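Call for Participants: Evening Reading Circle for Adults Learning English

Rillbridge Community Library, Pongate branch

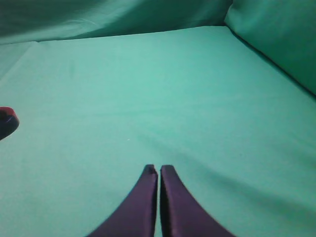
Dark purple-black against green.

The library in Pongate is looking for adults who would like to join a new reading circle this autumn. The circle is meant for people who already speak some English in their daily life, at work or in the shops, but who do not yet feel comfortable with reading a whole book. I have started to learn English as an adult myself, so I know well this feeling when you put the book back on the shelf after ten pages.

We begin in September and we continue until the end of March. We meet one evening in each week, from 6.30 pm until 8 pm, in the upstairs room. There is a lift next to the main desk. The library is closed to other visitors at that time, so please use the side door in Ankrah Lane and ring the bell.

What we will read

We will read short stories first, and after the winter break one short novel. The stories have mostly less than 100 pages, and some of them only a few. You do not need to buy anything. The library lends you each book for the time we are reading it, and you may write in it with a pencil if you rub it out afterwards.

At home you read the part which we have agreed, usually between 15 and 20 pages. In the meeting we talk about it in small groups. We speak about the people in the story, about words that were difficult, and about what we liked or did not like. It is allowed to dislike a book. Last year in our Drekgate branch the group disliked one book very strongly and it was the best evening of the whole winter.

Who can take part

You are 18 or older.
You can follow a simple conversation in English.
You live, work or study in the Rillbridge area.
You can come to most of the meetings. If you work in shifts, write to us anyway and we will look for a solution together.

It does not matter which is your first language, or for how long you have been in this country. There is no test at the beginning and no certificate at the end. Please note that this is not a language course, and we do not teach grammar in a regular way. If you need a certificate for your work or for an application, the desk can give you a list of the colleges nearby.

What it costs

Taking part is free. Tea and coffee are also free. For those who come by bus we can pay back the ticket for the 139, which stops in front of the library. Keep the ticket and bring it to the desk on the same evening.

If you have small children, you may bring them. The children's corner stays open downstairs and one member of our staff will be there. Please tell us before, with the age of the child, so that we can plan for it.

We are also looking for two group helpers

A helper sits with one small group and keeps the conversation going. You should be a patient listener and enjoy books. It is not necessary that English is your first language. Helpers receive a short training in August, one evening of two hours, and a free library card for the next year.

How to apply

Please write us a short letter or fill in the form at the desk. Tell us your name, how we can reach you, and something you have read lately in any language. A newspaper or a cookery book is fine. Letters should not be longer than 500 words, and a few lines are enough.

You can leave your letter at the desk in Pongate or in Drekgate, or telephone the library and ask for extension 303. We answer everybody before the end of August.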